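I've had the Sketilmont bench guide for two-arm cells since November, and I reckon it's the first set of house rules I've read right through. It's 71 pages, ring-bound, and the Pavell checklist comes tucked in the back.

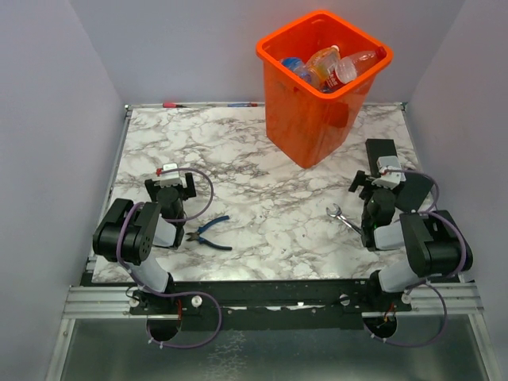

Rule 7 is my favourite - write down where every hand tool sits before you power up. Pliers and spanners count! The older Drindine guide skipped that bit and I grumbled about it for ages.
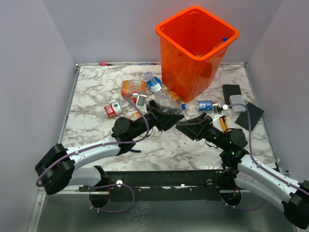 *2 min read*

The bottle-sorting chapter is good too (labels, caps, one bin, keep the grippers apart on approach), though the cable section is thin and the grey print's a pain. Still, four stars from me, and I'd buy it again.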